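Good news from the Pivdale peer support project

2026-02-15

I've been itching to share this one! Our peer support project in Pivdale has been given the go-ahead for a second year, and this time we get to bring in the clinic at Hilemum too. I was on the bus when the email came through and I'm afraid I let out a bit of a yelp.

If you're new here, the project trains people who've lived through depression or anxiety to support others who are just coming out of the hospital. I did the training myself last spring (nervous wreck on day one, couldn't stop talking by day four). We now have 42 trained peer workers, and they meet people for walks, coffee, form-filling, whatever makes that first month at home a little easier.

The new money comes from the Omoregie Fund, which is giving us $3,000 for travel costs. That may not sound like a lot – but bus fare was the thing that kept coming up in our feedback forms, so I'm thrilled. The Elteo Center is letting us have its upstairs room for the training days as well, with tea and a working heater.
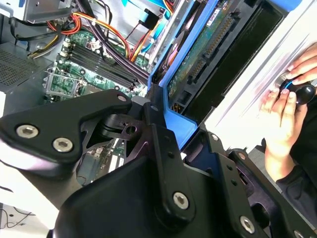
We have space for 80 people to be matched with a peer worker this year, and you don't need a referral if you live in Pivdale. In Hilemum you'll have to go through the clinic for now. I've asked if that can change and I'm waiting to hear back.

Training for new peer workers starts at the end of February, and the sign-up sheet is at the Elteo front desk. Come say hi if you see me there – I'm usually the one hunting for a pen.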